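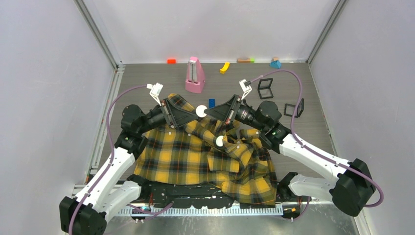

Plaid shirt, yellow and black, bunched up. 

September
Minutes taken by the recording member, Fledine Clothing Exchange

Meeting opened at 6:40 p.m. in the back room at Hinds. Seven present, two sent regrets. The minutes of the last meeting were read and accepted with one correction: the word "resolved" next to the hanger question was changed to "discussed."

1. Sorting tables

The tables have been moved to the window side as agreed. Opinion was divided on whether this has helped. It was said that sorting goes faster now. The recording member asked how we know that, given that no one timed it before the move, and was told that it feels faster. Left as is until next meeting.

2. Folding of shirts

This took up most of the evening. The proposal from last time was that every shirt be folded to one standard size before it goes on the shelf, using the flat-board method out of the Drellon booklet. Supporters say the shelves would hold more and that people would stop pulling out a whole stack to see one collar.

The plaid shirt was brought up as the usual case. A heavy pattern like that, broad mustard squares with black and dark olive stripes and a thin red-orange line running through, shows every crooked fold. If the front isn't squared up first, the stripes go off at an angle and the whole thing looks slept in even when it has been folded with care. One member said that was a reason to adopt the standard. Another said it was a reason to hang plaids and be done with it.

The recording member's objections, entered at own request:

The booklet starts with a shirt already lying flat, face down, with the sleeves out. Our shirts come out of a bag in a heap. Finding the collar and getting the sleeves clear of the body is most of the job, and the booklet gives it one line.

The booklet also claims that any shirt can be done in 3 folds. That may be true of the shirt they used. No one at the table could say whether it held for long sleeves, and the member who had tried it at home on a flannel said she "got there in the end," which does not settle much.

It was pointed out in reply that we have no standard at all at present and that the shelf by the door is a disgrace. This was not disputed.

There was a side discussion about whether to button the top button first. Those in favor said it keeps the collar standing. Those against said it doubles the handling and the next person only undoes it to try the shirt on. No agreement.

Decided: try the board method on the men's long-sleeve shelf only, until the next meeting. The other shelves stay as they are so there is something to compare with. Vote was five for, two against. The recording member voted against and will help with the trial anyway.

3. Small items

Toys and odds and ends keep turning up on surfaces meant for clothes. Blocks and the like should go in the toy bin before any folding starts. It was suggested that a second bin would fix this. The recording member noted that the same was said of the first bin. A second bin will be put out if one can be found without paying for it.

4. Prarkitz shelving

The quote from Prarkitz came in at $185 for one unit, delivery not included. It is the same width as the shelf we have and slightly deeper. Several members like it. It was asked whether a deeper shelf would mean a second row of shirts hidden behind the first, and the answer was that it would depend on how they are folded, so this goes back to item 2. Put off until the trial is over. Someone will ask what delivery costs, and whether the quote stays good that long.

5. Hangers

Still too many wire ones. Discussed.

6. Other business

The lamp over the far table flickers. Reported to the building for the second time.

A request was made that the sign-in sheet be kept on a clipboard and off the sorting table, where it gets folded into the clothes. Agreed without a vote.

One member asked that the minutes be shorter. Noted.

Actions: copy the board measurements out of the Drellon booklet and tape them up by the long-sleeve shelf. Ask Prarkitz about delivery. Look for a bin. Keep a tally at the shelf of how many shirts need refolding at closing, and do the same at the short-sleeve shelf — otherwise we will be back to how it feels.

Meeting closed at 8:05 p.m. Next meeting same room, if the lamp is fixed.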